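Livora estrena taller de orden en casa y abre inscripciones para la segunda vuelta

23/06/2025

¡Hola a todos! Soy Divya Ramasamy y me toca a mí contar las novedades de Livora, así que perdonad si me enrollo un poco (me han dejado el teclado y una taza de café enorme, mala combinación). La noticia es que ya tenemos fecha, sala y programa para el segundo taller de orden, el que llamamos Alemneh, y que esta vez va entero sobre mesas: la de trabajo, la de estudiar, esa donde cenas con el portátil abierto al lado.

La primera edición fue en febrero y se nos llenó enseguida. Vino gente con fotos de sus escritorios en el móvil, vino una señora con los cajones dentro de una bolsa (los cajones, no lo que había en los cajones) y acabamos hablando dos horas de cables. De ahí salió la idea de dedicar una edición solo a las superficies, que es donde se nos acumula la vida a casi todos.

Os cuento cómo va. Son 24 plazas, repartidas en dos grupos, mañana y tarde. La inscripción cuesta 827 coronas y cubre la sesión, el cuadernillo y la merienda, que la pone Cekov, la cafetería de la esquina, y que ya el año pasado nos hacía un bizcocho de limón buenísimo. Quien quiera llevarse el lote completo para montar un rincón en casa, con mesa y cestas, lo tiene por 3.499 coronas, y lo entregamos en el portal. El montaje no entra, aunque os explicamos en el taller cómo se hace y no tiene mucho misterio.

El programa lo ha preparado Mesfin Negash conmigo. Empezamos vaciando. Cada uno trae una caja con lo que tiene ahora mismo encima de la mesa, tal cual, sin hacer trampa, y lo ponemos todo a la vista. Luego toca agrupar: lo que se usa a diario, lo de una vez por semana y lo que lleva meses ahí porque sí. A mí me salieron cuatro mandos a distancia y solo tengo una tele, así que ya veis que predico con el mal ejemplo.

Después vienen las cestas, que son mi parte favorita. Una cesta abierta encima de la mesa perdona muchísimo: echas dentro lo que estorba, la mesa respira y por la noche la vacías en dos minutos. Nos gustan de color fuerte, para que se vean bien sobre el tablero blanco y no se conviertan en un mueble más. También veremos cuándo conviene juntar dos mesas por el lado corto y cuándo es mejor dejar una sola y ganar suelo, que en los pisos pequeños se agradece. 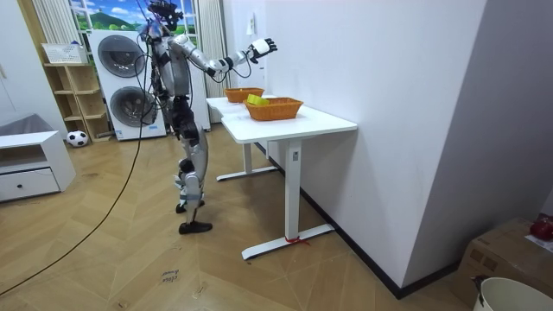
Dos cestas naranjas sobre mesas blancas, puestas en fila contra la pared: con algo así de sencillo vamos a trabajar la segunda mitad de la sesión. Jyoti Bisht nos escribió después de leer el borrador del programa y discrepa un poco conmigo: dice que una cesta sin tapa en su casa dura ordenada lo que tarda en llegar el correo, y que ella prefiere una sola, pequeña, y el tablero pelado. Le he pedido que lo defienda en el taller, porque creo que tiene parte de razón y porque me apetece discutirlo con el bizcocho delante.

Para los que no podáis venir, el cuadernillo se venderá aparte desde el mismo día del taller. Hemos encargado 2.000 ejemplares a Flovotier, en castellano, con plantillas para medir la pared y una hoja para dibujar la mesa desde arriba antes de comprar nada. Dibujadla, de verdad, que yo compré una mesa a ojo y estuve un mes entrando de lado en mi cuarto.

Las inscripciones se hacen en nuestra web o en el mostrador de Livora, por orden de llegada, y guardamos la plaza hasta que se confirme el pago. Si venís con alguien y queréis estar en el mismo grupo, ponedlo en el apartado de comentarios. De las dudas sobre entregas se encarga Robel Kahsay, y para prensa podéis escribirme directamente a mí.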